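Bench notebook, Avwood shop
March 10, 2018

Cledisport hand tool, evaluation unit, second entry. The first entry was mostly me complaining about the packing foam, so skip it.

Where we are: McIntyre wants a yes or no on buying the hand-held gripper kit before the July budget closes. The kit is one gripper, a spare set of pads, a bag of screws with two lengths in it that look identical until you strip one, and a year of Cluduva, which is the software that takes the recordings and sorts them. The sales sheet calls Cluduva "effortless." I have set aside a page at the back for the effort.

Morning went to setup. The quick start is a single folded sheet and it assumes you already own the previous model. Step 4 says to reattach the cable guide. We have no cable guide, and I doubt we ever did. Skipped it, nothing fell off. Checked that both fingers close evenly, which they did after I backed one joint off a quarter turn. Before that the left side got there first and shoved whatever it was holding over to the right, like somebody claiming an armrest.

Plan was cloth only. Anybody can pick up a block, and the demo video is nothing but blocks. Our line handles soft stuff that folds over itself and hides its own edges, so soft stuff is what the thing gets. I pulled from the textile bin: black cloth, red cloth, more red cloth. The bin has a theme and I didn't choose it.

Set the rule as 50 tries, one operator (me), no do-overs. A try counts as good if the piece comes up in one squeeze and stays up until I decide to let it go. Dragging a second piece along counts as bad. Swearing is neutral.
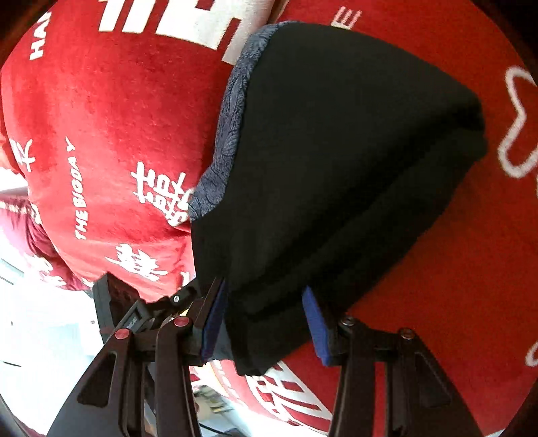
Black bundle, grey patterned lining showing, pinched between the blue pads. Red pieces all around it.

Result was 44 good out of 50, better than I'd have bet. Of the six bad ones, four were on the fuzzy red piece, where the pads picked up pile and not much cloth. One was me starting to close before I was in position. The last I can't account for and have written down as "no."

Things I liked. The pads are better than they look. They're plain blue rectangles, and I had them down as the first thing we'd replace, but they hold a thick fold without chewing it. The open fingers weigh next to nothing, so my wrist gave out well after my patience. The red knobs are easy to find at a glance, which helps when you're trying to tell a new person which joint you mean and "that one" has stopped working.

Things I didn't. Dark cloth is going to be a problem for Cluduva. It flagged 13 of the recordings as "no object detected," and every one of them was the black cloth, which was the object. You can override the flag, one recording at a time, with a confirmation box each time. The box asks if you're sure. By the ninth I was less sure than when I started.

Also the upload. It took 19 minutes, and the progress bar spent most of that parked at the end looking finished. I closed the window once on the strength of it and had to begin again. That goes on the effort page.

Also also: the lens view goes dark in the corners. Probably fine, we don't grab things with the corners. But if a label or a hem lands out there, whoever is sorting recordings will be guessing, so keep the work in the middle. Adding that to our own instruction sheet, which is now longer than theirs.

Wrote to Cledisport support about three things – the dark cloth flags, the missing cable guide, and whether the pads come in anything grippier for pile. Got an automatic reply thanking me for my interest in the warehouse package. I have no interest in the warehouse package. Will try the phone number on the invoice.

Question for McIntyre, when someone is next on a call with them: do they want the kit priced with the software or without? The hardware I'd take today. The software I'd take if they let us override in batches, or if they threw it in and looked the other way while we used our own sorter. Bought separately, the gripper is a decent tool with a bad manual. Bought together, it's a decent tool with a bad manual and a confirmation box.

To do before the next session:
Order the longer screws and mark the bag so the two lengths stop mingling.
Brush the fuzz off the pads and check them for wear.
Repeat the fuzzy red piece by itself, squeezing slower.
Try the black cloth with the bench lamp moved to the other side, then see whether Cluduva believes in it.
Find a bin with some other color in it.

Unit is back in its case on the second shelf. The foam goes in logo side down. Do not try it the other way, see first entry.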